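Two-arm dishwasher loading for a student project, plates keep slipping. What are we doing wrong?
Posted in Clubs and Competitions

cleritmont_kay
I'm one of five students on the Cleritmont robotics team, and our spring project is getting a humanoid to load a dishwasher by teleoperation. We drive it, we record every run, and in April we have to hand in 200 clean recordings plus a trained policy that can do a plate without us. We have 81 I'd call clean. The rest have a fumble in them somewhere, and it's nearly always the same fumble: the moment when the second hand joins in. 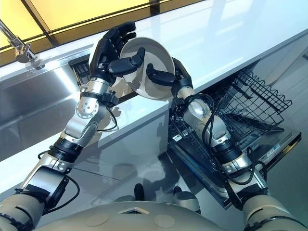

My question is mostly about the handover. We split the task into pick up, bring to center, second hand on, lower into rack. The left hand wraps over the top of the rim with the thumb on the face, and then the right hand comes in with only a finger and thumb low on the other side. I like how that looks, but if the right driver closes even a little early the plate twists and the left thumb slides. Should we add more fingers on the right? Or drop the second hand completely? Our advisor, Gyu-bin Kwon, says it's our call, so thanks for nothing (kidding, he's great).

Other stuff that might matter: one person drives both arms, we swap drivers every 20 minutes, and we save the wrist views along with the head view. I've been going back through the wrist views at night and I can't decide how much I should trust them.
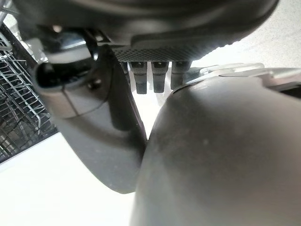 I mean, they're fine for seeing when a grip closes. But for judging angle I keep going back to the head view, and then I wonder if the policy is going to have the same trouble I do. Has anybody trained with and without them? We have time for maybe two full training runs before the deadline, so I'd love to not waste one.

Oda
Ooh, we did cups and bowls last year with the Stananstead club, so I have opinions! Keep the second hand. But don't have it grip until the first one has stopped moving. We made a rule that the driver says "still" out loud before closing, and it felt so silly for a day and then our clean rate went way up. Also, your left thumb is doing too much work. Try getting it farther in from the rim.

On the wrist views, I'd keep them. Ours helped most in the last little bit, when you're coming down on something flat and the head view doesn't tell you much about the gap.

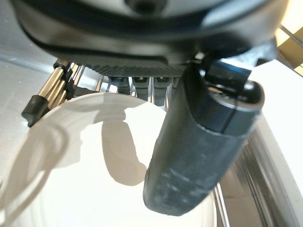

We trained once with all the views and once with head only, 3000 steps each to start with, just to compare. Head only was okay at carrying and pretty bad at first contact — it would stop high and close on air. That was enough for us to stop arguing. Do the short comparison first, then spend your real training run on the winner.

One more thing, don't throw out all your fumbles. If the driver recovered and finished, put those in a separate folder. We mixed a few back in later and I wish we'd saved more.

zulari_fan
just use plastic plates

cleritmont_kay
Thank you Oda!! We tried the "still" thing this afternoon and got nine good ones in a row, which is a team record. The thumb change is harder, our driver keeps drifting back to the old spot, so I'm going to have her practice it with no recording on. I didn't know you could get anything useful out of such a short training run, so that's tomorrow's job. Will post the numbers when I have them.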